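**Two grippers and a pile of laundry**

Agnese Vaher started her project in June, in a shared workshop in Ikcombe where she rents half a bench. She wants to have an arm at home that can fold clothes. For now there is no arm. There are only hand-held grippers, and a person has to hold them.

"I must first learn what the fingers need," she says. "If I cannot fold a shirt with this tool in my own hand, a motor will not do it better."

Her own part of the build is the stand and the two motors which will later close the jaws. The first motor mount broke on a Sunday evening. She printed it again with thicker walls, and this one has survived 50 hours on the bench. The parts have cost her 58 euros until now, without the grippers.

Dintra is how many people write the name of her bench neighbor, but it is Dzintra Ots, with a z. She was a tailor before she came to electronics, and she chooses the clothes for practice.

"Black is difficult," Ots explains. "You lose the edge of the fold. Agnese wanted to begin with it, and I told her to take a striped towel."

They practice on a bed, with a soft blanket on top. I asked if a table would be more simple.

"Yes, much more simple," Vaher says. "But at home I fold on the bed, so the machine must also do it there." 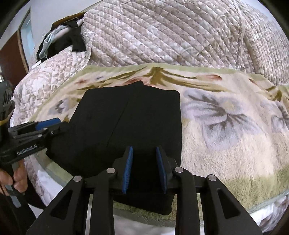
*Two grippers at a folded black garment, with the blue grip pads on the fingers.*

The next job is the wrist joint. Ots thinks it should turn slower than Vaher has planned, and they have not agreed yet. "She will try it her way first," Ots says, "and I will keep the towel ready."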